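About Us

Hello, and welcome to Farnitwood! I'm Lacey Lockwood, and together with my husband Gediminas Jankauskaitė I look after 121 acres of grass, hedges and very opinionated goats. We make cheese, we sell a bit of meat, and we have two cottages where you can come and stay if you like waking up early (the goats will see to that).

Neither of us was born to it. I grew up over a dry cleaner's and Gediminas spent his twenties laying floors, though his grandparents kept cows and he can still milk by hand faster than I can get the lid off the bucket. We took the place on when the last tenants retired. The roof of the main barn was half gone, the lower field was all rushes, and there was a bathtub in the stream that we still haven't managed to shift. I cried a fair amount that first winter. Then the primroses came up along the lane and I forgave the whole farm at once.

The herd started with three goats from a neighbor who was cutting back. We now milk 41, mostly crosses, and every one has a name, which gets harder each spring. Milking is at 5:30 in the morning and again at 4 in the afternoon, and guests are welcome at the afternoon one. Wear boots. Tie your hair back, too, or somebody will eat it.

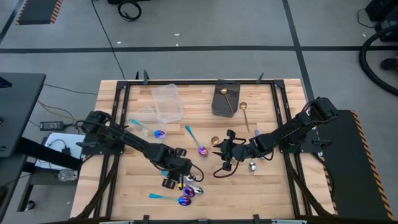
Gediminas would like it said that the cheese is his department and that I only wash up. Fair enough! He makes two kinds. Clelix is the soft one, ready in a few days and best with honey or just a spoon. Jummont is the hard one, rubbed with salt and left in the old root cellar until he decides it's done – don't bother asking him when, I've tried. Both names came out of a very silly evening with a bag of letter tiles and they stuck. Everything is made from our own milk, so there's plenty in early summer and hardly any by the time the goats dry off. If we've sold out, we've sold out, and I'm sorry, but I can put you on the list.

The two cottages are across the yard from our house. Žukauskas sleeps four and has the wood stove and the big bath. It's named after the field behind it, which Gediminas named after the family farm his grandmother came from, and you'll hear it said five different ways by the time you leave. The Dairy Loft sleeps two and is up some steep steps, so have a think about that if your knees are anything like mine. Dogs can stay in Žukauskas as long as they're on a lead near the animals. Phone signal is poor in both, and best by the water trough.

We farm without sprays and we've been slowly putting the hedges back. The lower field is being left wet on purpose now, after years of fighting it, and we get snipe there in winter and more frogs than I'd have thought possible. There's a footpath around the edge if you want to look. It takes me an hour, or longer with a child who likes sticks.

The farm shop is the green door next to the milking parlor, open most mornings from 9 until noon. We close the shop for a couple of weeks in September while we get the hay barn sorted and catch up on sleep, but the cottages stay open. Give us a ring before you set out if you're coming a long way – and if I don't answer, I'm probably out with the goats, so leave a message and I'll call you back after evening milking.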